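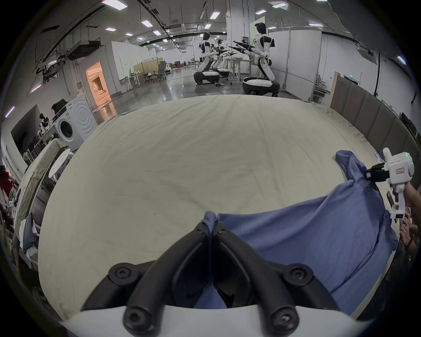
Semaan College – Department of Textiles and Household Studies

Folding and Handling Soft Goods, Unit 3: Large Flat Pieces

Reading before class: Erness workbook, chapter 11. Bring one large towel or a piece of cloth of similar weight.

1. Getting the piece open

A big piece of cloth usually comes out of the basket in a bunch. Find an edge first, then follow it to a corner. Pulling at the middle of the bunch only moves the folds somewhere else.

Once you have one corner, lift it and look for the next one along the same edge. Two held points are enough to start with. In the photo the blue cloth is held at two places, with one corner raised into a peak and the fabric stretched diagonally between the grips. Part of it is still bunched at the nearer grip. At this stage that is fine.

2. Tension

Pull until the line between the two points is straight, then stop. Too much tension on a diagonal distorts a woven cloth, and knits are worse. The Grenach method asks for a short pull, a pause and a second short pull. We use it in this course for anything wider than the table.

Diagonal – good for finding hidden folds, poor for squaring up.
Along the edge – good for squaring up, slower to get to.

3. The surface

Cover the table with a plain cloth in a pale color. The piece you are folding shows up clearly against it, and it slides less than it would on a bare top. Wrinkles in the cover do no harm unless they run under a fold line. Smooth those out by hand before you start.

4. Loose flaps

Flaps that stand up or turn under should be laid flat before the first fold. Work outward from the center with the side of the hand. Check the far corner last, as it tends to move when the near side is pulled.

5. Practice

Open and flatten your piece 20 times, starting from a fresh bunch each time. Fold it in half only on the last 3. Write down which corner you found first and whether you had to let go and start over.

Flomness sheets for recording this are in the tray by the door. Hand them in on Sunday with your workbook.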